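Call for participants: furniture and layout testers, Flirkport hall

Lelard is looking for 14 people to spend two weeks in May using ordinary home furniture and telling us what is wrong with it. I've read a lot of ads promising to "reimagine the home," and I don't believe any of them. If you like that phrase, you may find this work dull.

You'd be handling side tables, chairs, a desk, a vanity, small stuff that sits on top of other stuff. Put things down, pick them up, move them over, write down what annoyed you. The round table with the raised rim has its fans here. I'm not one yet. A rim keeps things from rolling off, sure, but try wiping crumbs out of it.
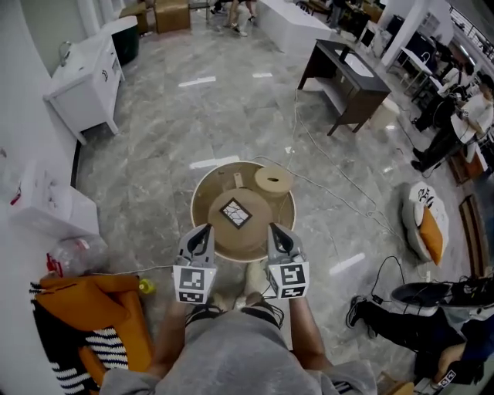 We pay by the session and sessions run 2 hours. You'll be on your feet on a hard tile floor, so wear shoes you can stand in. You should be able to read a short task sheet, stick to it, and say plainly when it makes no sense. Past experience in design is fine but won't move you up the list. I'd sooner hear from someone who has moved apartments too many times.

The hall is a big shared space and other people will be working near you. Expect noise. If you need quiet to concentrate, please think twice before applying.
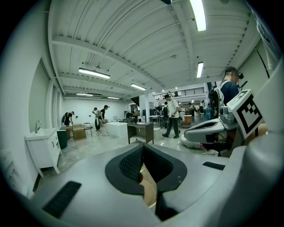 Beto supplied part of the furniture and would love nice comments. You don't owe them any. Reports that say "great product" and stop there get sent back.

To apply, write half a page about one piece of furniture you own and regret. No résumé, no cover letter. Address it to Ashton Bright, Lelard, Unit 101, Flirkport, and put reference 1131 at the top. Mornings start at 9, and we can't hold a place for late arrivals.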